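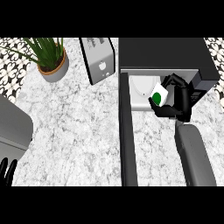
Lecture 4: Kitchen chores as a test of manipulation

Course: Service Automation. Notes by Jeptoo Nyanda, revised in October.

4.1 The question

Can a machine do household chores yet? The question needs to be narrowed before it can be answered. A dishwasher does a household chore. So does a bread machine. Both work because the owner does the difficult part, loading and unloading, by hand. In this lecture "chore" means the part that is left over: picking things up, putting them where they belong, opening and closing what is in the way.

Lecture 3 dealt with floor cleaning, where contact with objects is mostly something to avoid. On a kitchen counter contact is the work.

4.2 The cup task

The running case is a small cup and a countertop machine with a recessed compartment. The task can be set in two directions, cup in or cup out. Four stages are treated separately:

Reach. The arm brings the hand to the opening without touching the frame.
Grasp. The fingers close on the cup.
Transfer. The cup crosses the opening.
Release. The cup stands on a surface and the fingers let go.

A person does all four in one motion. For a robot each has its own way of failing, and the failures add up. If every stage succeeds nine times in ten and the stages are independent, the whole task succeeds about 66 percent of the time (0.9 to the fourth power is 0.656). Students tend to quote the stage figure. Quote the task figure.

4.3 Clearance

A compartment restricts the hand more than it restricts the cup. Fingers wrapped around the side and under the lower edge give a secure hold, but the finger underneath occupies the space where the cup has to stand. Either the cup is set down at an angle and the finger withdrawn, or the robot regrasps before it enters. In the rendered view the cup is tilted inside the compartment, with one finger under its lower edge. Work out, for that grasp, which finger has to move first on a release, and where it can go.

Note also what the knuckles and palm need. Many planners check the cup against the walls and treat the hand as a thin shape. That is adequate on an open counter and inadequate in a recess.

4.4 Tilt

An empty cup can be carried at any angle. A full one cannot. The cup task as usually scored does not distinguish the two, so a policy may learn a tilted carry that scores well and would be useless with coffee. Andri Zaugg's group at Istitz added a tilt limit of 15 degrees during transfer and kept everything else the same. Their success rate went down, and most of the lost trials were ones that had passed under the old rule. Always state whether orientation is scored.

4.5 Two hands

A second hand is often available and often idle. It is worth using when the first hand has to regrasp, when a door has to be held, or when a light appliance slides under contact. The costs are a larger set of joint motions to search and the chance that the arms obstruct each other. For the cup task, begin with one hand and keep the other clear of the work area.

4.6 Simulation and the real counter

Simulation gives cheap repetition and exact object positions. It is weak on friction, on soft contact at the fingertips, and on anything liquid. Glossy surfaces such as polished stone are a further difficulty for real depth sensors, and a simulated policy that reads positions directly from the model never meets it. Changing textures, lighting and nearby clutter between runs helps with vision. It does little for contact.

4.7 The shop floor

The Morkaser line discussed in Lecture 2 places parts into recessed trays all day with few faults. The parts are identical, the trays are fixed, and a worker clears jams. A home offers none of these conditions. Results from one setting should not be carried over to the other without stating which conditions were kept.

4.8 Position taken in this course

Single chores, in a known kitchen, with known objects and someone nearby: yes, in part. A full cleanup in an unfamiliar kitchen: no.

Exercises

1. Recompute the task figure in 4.2 for stage rates of 0.95 and 0.99.
2. Write a release condition for the cup that does not depend on a camera.
3. Read Hiu-tung Mak's notes on regrasping, pages 4 to 13, and list the assumptions made about the hand.

Hand in to Nhyira Quansah before Lecture 5.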